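Overnight oats, batch notes for February

I have settled on a ratio of one part rolled oats to one part milk, plus a spoonful of yogurt per jar. The Clomo oats I used before were cut thinner and turned to paste by morning. The Likovance ones hold their shape - at least until day three.

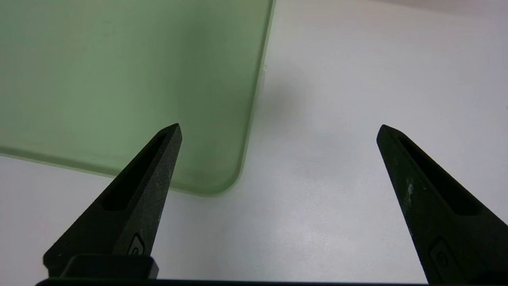
Can you use steel-cut oats in the same recipe?
They need more liquid and a full day in the fridge, and they stay chewy even then.

Salt matters more than sugar. I add a pinch per jar and leave the honey until serving, as it sinks if it goes in the night before. Frozen berries go on the bottom, where they thaw into a sort of syrup.
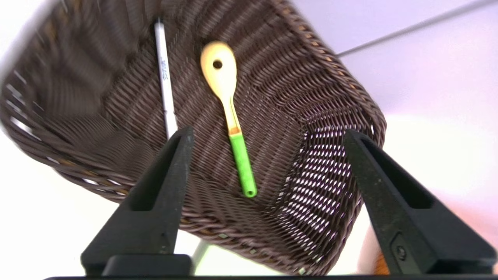

Pen in the brown wicker basket.

A batch is 5 jars and takes me 30 minutes, most of it spent grating apple. The apple can be skipped. Ground flax cannot, or the mix separates.
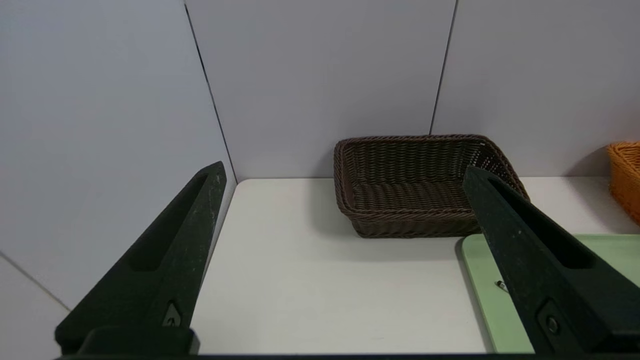 Toasting the oats first gives a better flavor but a drier jar, so I add an extra splash of milk to those. Next month I plan to try the same ratio with barley flakes and keep everything else fixed.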